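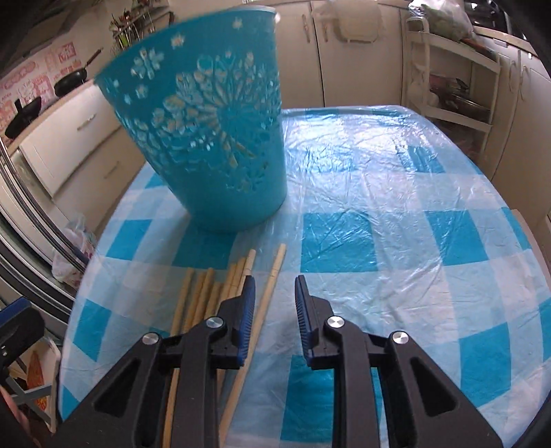 Sticks and bin on the checkered cloth, gripper jaws open.

Home Tickets Hardware Grippers Search

Ticket 51: Stuten hand-held gripper reports "empty" while closed on a thin stick

August 19, 2020
Logged by Flynn Pryor, Drususus field support

Status: closed, with one follow-up open

Summary

The task is to pick thin wooden sticks off a table and put them in a teal bin. The Stuten unit measures jaw opening at the linkage and sends it to the Laryea recorder. Laryea uses the opening to mark each part of a run as approach, grasp, carry or release. On this task the recorder kept marking "empty close" at the moment of grasp, and the carry segment was then missing from the run. With thicker objects at the same site the marks were correct.

Reported by Coralie Kereama, who was running the unit at the Tikton kitchen site. Her note said the stick stayed in the jaws all the way to the bin and the recorder still showed nothing held.

Severity: medium. No injury, no damage. Affected runs replay badly on the arm, which reads an empty close as a failed grasp and opens the jaws again. On one replay in our shop it opened above the table and let go of the stick. The arm was in slow mode inside the guard at the time.

Reproduction

1. Power on the unit with the jaws fully open. Wait for the ready light.
2. Start a run in Laryea with the default grasp profile.
3. Close on a single stick, near the middle of its length.
4. Lift, move over the bin, open.
5. Read the segment marks.

Expected: approach, grasp, carry, release. Got: approach, empty close, release. The fault showed up in most attempts but not all of them. Gripping two sticks together made it go away, and that pointed at the width reading.

What was checked

Cable and connector. Reseated both ends, flexed the cable while watching the live value. No dropouts.

Pads. Removed and inspected. The ridges on the gripping faces were clean and even, no tears. Refitted with the same screws.

Pivots. Checked for side play by hand at each joint. A slight amount at one outer joint, inside the limit in the service sheet. Noted and left alone.

Zero. Closed the jaws on nothing and read the opening. It should be 0 mm. It read 2 mm below zero, and Laryea clips negative values to zero on the display, so the operator had no way to see this. The raw log has it.

Grasp profile. The default profile treats anything under a small threshold as empty. With the offset above, a thin stick lands under that threshold. Two sticks side by side do not.

Cause

Stored zero was wrong. The unit had been zeroed with older, thinner pads and the pads were changed afterward without a new zero. I first suspected the outer joint and spent most of the morning on it. 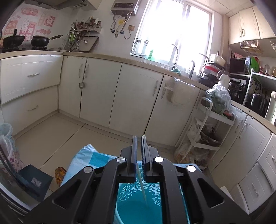 There is a second, smaller problem on the release side. When the operator lowers the jaws into the bin and opens them slowly, the default profile waits 500 ms after the opening passes the threshold before it marks a release. If the operator has already started to lift by then, the release mark lands in the wrong place and the arm opens too high on replay. This happens with a correct zero too. It is a profile setting and can be changed without touching the firmware.

Fix applied

— Re-zeroed with the current pads fitted, jaws closed on nothing. Power cycled, read again, 0 mm both times.
— Made a copy of the default profile named "thin", with a lower empty threshold and a shorter release wait.
— Turned off display clipping in Laryea so that negative readings show.

Then ran 100 close-and-open cycles on a single stick at the bench. No empty close was marked in any of them. Coralie repeated the stick task on site with the new profile and sent the logs over. Segment marks are right in all the runs I looked at.

Old runs

Do not replay the affected runs on the arm. The raw opening is stored, so the marks can be rebuilt from it once the offset is added back. Manaia Kingi has a script for this. Runs recorded before the pad change do not need the correction and will be wrong if it is applied, so check the pad change entry in the unit's service record first.

Open item

Laryea should refuse to start a run when the closed reading is negative. Requested from the software group, target is the September release. Until then, close the jaws on nothing before the first run of a session and read the raw value. If it is off zero, stop and re-zero.

Comments

Aroha Tawhiri: Same symptom on our pair, left unit only. The right one still had its original pads. Re-zeroing fixed it. Can the pad change sheet get a line about this?

Flynn Pryor: Added to the sheet, last step before power-off.

Jolene McPhee: How short did you make the release wait? We cut ours too far and got double release marks from jitter.

Flynn Pryor: Half of the default. I saw double marks below that as well, so I would not go lower.

Manaia Kingi: Script is in the shared tools folder. It takes the offset as an argument and writes to a new file — it will not overwrite the original marks.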